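November, bench notes, dye room

Second go at the walnut hull bath. I soaked the hulls overnight in the big pot and simmered them for an hour this morning, and the smell is something between a wet dog and a compost heap (sorry, Sidra). The color in the pot was nearly black, so I got my hopes up, and of course the first wool skein came out the shade of weak tea.

Karim thinks I'm being stingy with the hulls. I used 260 grams last time and went up to 300 today, same 20 gram skeins. Slightly deeper, still not the brown on Bushra's Parnside sample card. I left one skein in the bath to cool down with the pot and that one is MUCH better - a proper chestnut, a bit blotchy at the tie. So time matters more than I figured, or I tied it too tight, or both.

Cotton is still hopeless. Tanveer wants to try a tannin soak first, and I've told him he can have the small pot after lunch as long as he scrubs it out. The iron dip turned everything gray in eight minutes, wool included. Pretty gray, wrong job!

Green colander, black cups, white table.

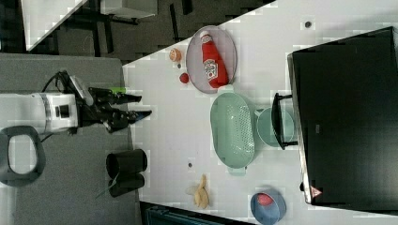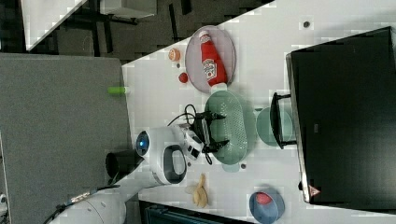
Still to do: rinse the chestnut skein again with the wool soap and see if it bleeds. Junaid asked for a swatch for the Satti blanket, but I don't want to hand one over until it's been in the window for a while. Also we're nearly out of alum - I wrote it on the door.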